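3.2 Promessas de campanha e percepção de cumprimento no distrito de Sowerby

A literatura sobre responsabilização eleitoral costuma partir da ideia de que o eleitor compara o que foi prometido com o que foi entregue. Essa comparação exige que a promessa seja lembrada, que a entrega seja visível e que o eleitor atribua a entrega a quem a prometeu. Nesta seção tratamos da terceira condição, a atribuição, a partir das entrevistas realizadas em Sowerby durante o mês de agosto.

O distrito elege dois vereadores e tem um eleitorado dividido entre o núcleo antigo e os conjuntos construídos em torno da antiga fábrica Stimex. Nas duas últimas eleições municipais, as candidaturas vencedoras fizeram campanha com programas impressos, distribuídos de porta em porta, o que facilitou a codificação. Consideramos promessa toda frase em que o candidato se compromete com uma ação ou um resultado verificável. Expressões genéricas, como "lutar pela juventude" ou "devolver a dignidade ao bairro", foram excluídas. A codificação foi feita de forma independente por Soledad Ponce e Joon-young Hyun, e as divergências foram resolvidas por discussão entre os dois.

Foram entrevistados 300 eleitores, 50 dos quais responderam também a um roteiro aberto, aplicado na casa do entrevistado ou em local de sua escolha. O roteiro aberto começava por uma pergunta sobre a rotina do domicílio e só depois passava à política local. Essa ordem foi adotada após o pré-teste, no qual a pergunta direta sobre vereadores produzia respostas curtas e, com frequência, a recusa de continuar. Nas sessões de associação livre, o entrevistado via primeiro uma imagem de conteúdo doméstico, sem referência partidária, e em seguida o nome de uma obra ou serviço do distrito, devendo dizer a quem atribuía a sua realização. 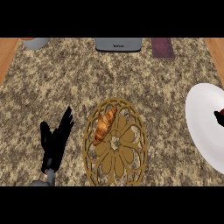
Figura 3. Croissant sobre um descanso de metal vazado, em bancada de granito. Imagem gerada por computador.

A atribuição correta foi rara. A reforma do posto de saúde, financiada pelo governo regional, foi creditada ao vereador Keith Mottram pela maior parte dos entrevistados do núcleo antigo, embora ela não constasse do seu programa. O caso inverso ocorreu com a linha de ônibus noturna, promessa explícita de Shirley Haworth, aprovada por emenda sua e lembrada pelos moradores dos conjuntos como iniciativa da própria empresa concessionária, a Telosus. Vários entrevistados citaram o logotipo pintado nos veículos como prova de que "foi a empresa que fez".

Dois fatores parecem explicar a diferença. O primeiro é a presença física do político no momento da entrega. Mottram compareceu à reabertura do posto, numa sexta-feira, discursou e cumprimentou os funcionários. Haworth não participou do início da operação da linha, que não teve cerimônia. O segundo fator é a intermediação das associações de moradores. No núcleo antigo, a associação publica um boletim que menciona Mottram com regularidade. Nos conjuntos não há veículo equivalente, e a informação circula em grupos de mensagens nos quais a origem das obras quase não é discutida.

Convém registrar que a atribuição equivocada não beneficia apenas quem está no cargo. Quando perguntados sobre o fechamento do mercado coberto, decidido antes da legislatura em curso, muitos entrevistados responsabilizaram os vereadores atuais, sem distinção entre eles. Uma moradora dos conjuntos afirmou: "Se estão lá, a culpa é deles, o resto é conversa". Outro entrevistado, comerciante no núcleo antigo, disse não saber quem tinha fechado o mercado, mas sabia em quem não votaria por causa disso.

A identificação partidária teve efeito menor do que o esperado. Entre os eleitores que declararam simpatia pelo partido de Haworth, a linha noturna continuou a ser atribuída sobretudo à Telosus. Isso contrasta com o argumento de Lockwood, em trabalho anterior sobre o município vizinho de Pumomo, segundo o qual o simpatizante tende a creditar ao seu partido qualquer melhoria recente. É possível que a divergência se deva ao tipo de serviço examinado. Bradley Lockwood estudou obras viárias, sinalizadas com placas que traziam o nome da administração, ao passo que o transporte concedido chega ao usuário com a marca de um terceiro.

Há limites a considerar. As entrevistas foram feitas a meio do mandato, longe do período de campanha, quando o debate sobre realizações é menos intenso. Além disso, os entrevistados do roteiro aberto se ofereceram para participar e podem ter interesse por política acima da média do distrito. Se for esse o caso, o nível de atribuição correta no conjunto do eleitorado seria ainda mais baixo do que o observado. A seção seguinte retoma o material dos programas impressos e examina como as próprias candidaturas descreveram, na campanha de reeleição, as promessas que não haviam cumprido.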